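Mukdale Reading Room: Progress Report to the Erimitz Fund, Second Period

Covers the months up to the end of October. The first report dealt with the lease and the shelving and is not repeated. 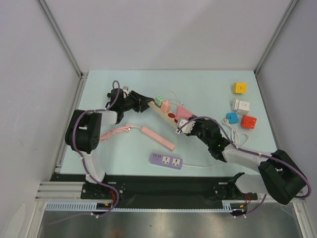 One of our borrowers wrote in the suggestions book that the evening opening had been the only change worth making, and asked whether it would last past the winter. The answer at the moment is yes, through March, on the money you have already granted. After that it depends on the items set out near the end of this report.

Opening hours

We now open five afternoons a week and stay open until 8 p.m. on two of them. The grant agreement asked for one late opening. We added the second in the third month after the first one filled up with school families and left little room for adults who wanted to sit and read. The second evening is quieter. Use of it has been steady, and people who work shifts at the packing plant have told us it suits them.

We tried a morning session for four weeks and stopped it. Very few people came, and the heating had to go on two hours earlier. We may try again in spring.

Lending

Loans for the period came to 1172. The target in the agreement was 942, which was the figure for the last full period under the old bus service. Children's books made up more than half of the loans. Large print did better than we had planned for, and we have moved part of the general fiction budget across to it. Local history is hardly borrowed but gets a lot of use in the room, which our loan figures do not show. We would like to find a simple way of recording this before the next report and would welcome any method your other grant holders are using.

Overdue books remain a problem. At the end of the period 44 items were more than a month late. We do not charge fines and do not want to start. Reminder letters went out in September and brought some books back, mostly in the first week. Several letters were returned to us as undeliverable, so the address list needs work. We now ask people to confirm their address when they renew a card.

Home deliveries

The delivery round began two months later than planned. The delay was caused by insurance. Our own policy did not cover drivers using their own cars, and the first quote for extending it was more than the whole transport line in the budget. In the end we signed up with Driveo, who supply a car and driver for one afternoon every second week and carry their own cover. The arrangement has worked well apart from one missed round, for which we were not charged.

The round goes out along the valley road and back through Fjeld. Most of the people on it are over 75, and some had stopped reading when the bus service was cut. We pick the books here from a short form that each reader fills in, and swap the box on the doorstep. Readers have asked for audiobooks. We have a small number on disc, several of them scratched, and two of our readers have nothing left to play a disc on. A proper audio collection was not in the original plan and we have not spent any of the grant on it.

The latest start means there is money left over on the transport line. We ask for your agreement to carry it into the next period and use it for the same purpose.

The building

The roof over the back room was patched in August. The contractor's view is that the patch will hold for a couple of winters but that the flat section should be replaced. We have passed this to the landlord, who has accepted that the cost falls to him under the lease. He has not given a date. In the meantime we have moved the local history shelves to the opposite wall and keep nothing of value under the flat section.

The front ramp is finished and has a handrail on both sides. The door itself is still heavy and hard to open from a wheelchair. A bell has been fitted at the lower height as a stopgap. An automatic opener has been priced and is included in the request below.

The new lights in the children's corner are much better than the old tubes. The electricity bill went up anyway, owing to the longer hours.

Staffing

The part-time librarian post was filled in the first month and the trial period has been completed. Hours are 22 a week as agreed. The Saturday assistant post has been advertised twice. The first round produced no suitable applicants. The second closed at the end of October and there are 3 people to interview. Existing staff have covered the gap, which explains the overtime shown in the accounts. We do not expect overtime at this level to continue once the post is filled.

Spending

Book purchases are on budget. Furniture is slightly under, as we bought the reading tables secondhand from a school that was closing. Wages are over by the overtime already mentioned. Transport is under for the reason given above. Nothing has been moved between budget lines without your consent, apart from the shift to large print, which stays within book purchases. Full accounts are attached separately with copies of receipts.

Plans for the next period

We intend to fill the Saturday post, clean up the address list, and hold a sale of withdrawn stock before the end of the year. The school has asked for a weekly class visit and we have said yes from January, subject to the assistant being in place. We also plan a short survey of readers on the delivery round, on paper, to go out with the boxes.

Decisions we need from you

Approval to carry the unspent transport money forward.

Approval to use the furniture saving toward the automatic door opener.

A view on whether the fund would consider an application for evening opening after March. We would need to know by the middle of January in order to give staff proper notice either way.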